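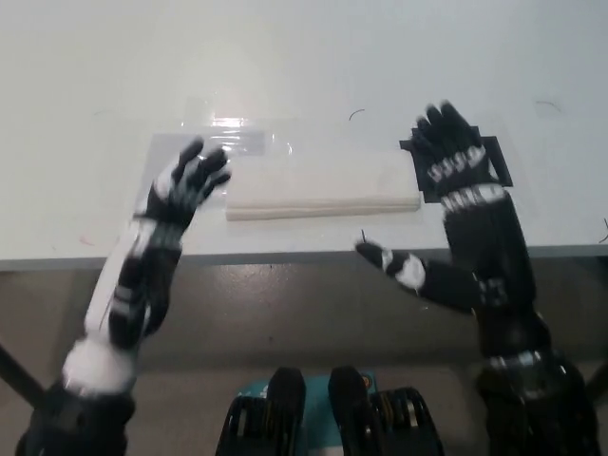

dotden_lab
Thread starter, data collection lead, Skernen project
Joined June 2018

Hello all. I am collecting teleoperated examples for a two-handed policy, and I would like opinions on the towel task. The towel begins folded in a long strip, partly on a sheet of clear plastic film. The operator must move the towel away and leave the film where it is. We have 123 episodes and the policy still drags the film in many rollouts.

My question is about the film. It shows strong glare near the far edge, and I wonder if the network learns the bright spot and not the towel. Should I replace it with something matte, or collect more?

odera_k
Member

Replace it. You are teaching two problems at one time. Clear plastic is hard for any camera, and a white towel on a white table is not a gift either. First get 200 clean episodes with a dark mat, then bring the plastic back.

gripnote
Member

I disagree with odera_k. If the final job has plastic in it, the examples must have plastic in it. We did the "clean first" way in our Dakotthorpe cell in December and had to throw away nearly everything — the hands learned to press down hard, because on a mat this costs nothing.

What I would change is the start position. Do your operators always begin with the left hand palm down over the film and the right hand at the end of the towel? Then the policy has only one way to begin.

dotden_lab
Thread starter

Yes, mostly they do. It is comfortable for them. I can ask for 20 episodes with each of several other starts.

odera_k
Member

gripnote, pressing hard is a problem of the operator, it is not a problem of the mat. Did you have force feedback on the gloves? Without it I would not trust the comparison.

gripnote
Member

No feedback, this is fair. I still would keep the film.

lintfree
New member

Small remark: there are two dark curved marks on the table, like hair or thread. Please wipe the table between episodes, or let them change. We once had a policy that followed a pen mark.

dotden_lab
Thread starter

Thank you, I did not notice them. I will keep the film, vary the starts, and move the lamp every 30 episodes. Results will come in this same thread.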